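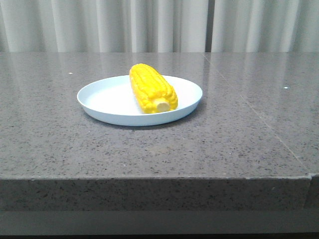
*One ear of corn, one white plate.*

The case for corn as a whole supper

Every August the farm stand on the Jarnoldale road sells corn by the dozen, and every August people buy a dozen and treat it as a side dish. It goes next to the ribs, the burgers, the potato salad and whatever else came out of the cooler. By the time anyone picks up an ear it has gone lukewarm and the butter has set on it. I think this is a waste of corn. An ear deserves its own plate and its own few minutes, and on a weeknight it can be the meal.

I grew up with the other way of doing it. My mother put all the corn on one platter in the middle of the table, stacked up, and we reached. The ears on the bottom sat in a puddle. You took yours, set it on a plate that already had beans and meat on it, and it rolled into the beans. I don't blame her. There were a lot of us and she had one big platter.

These days I cook for myself most nights, and I started serving corn alone when I was too tired to make anything to go with it. A plain plate with a low rim is best. A bowl is too steep, and a small plate leaves no room to turn the ear or to put down salt. You want open space on one side. I put a spoonful of salt there and a piece of butter next to it and roll the cob through both.

My neighbor Abenezer Endale disagrees with me about nearly all of this. He says one ear is a snack, and that corn is meant to be passed around. He roasts his until parts of it are black and hands it to you in a paper towel, with no plate at all. I have eaten it that way on his steps and it is very good. I still say it's a different food. His is for standing up and talking. Mine is for sitting down.

The other complaint I hear is that it isn't a balanced dinner. Probably not. Neither is cereal, and plenty of grown adults have that at the counter -- I have too. If you are still hungry after one ear, cook a second one. It takes a few minutes, and the second will be hot, which the fifth ear on a platter never was.

I will give up the argument for Thanksgiving and for any table with children at it. They want it cut off the cob anyway.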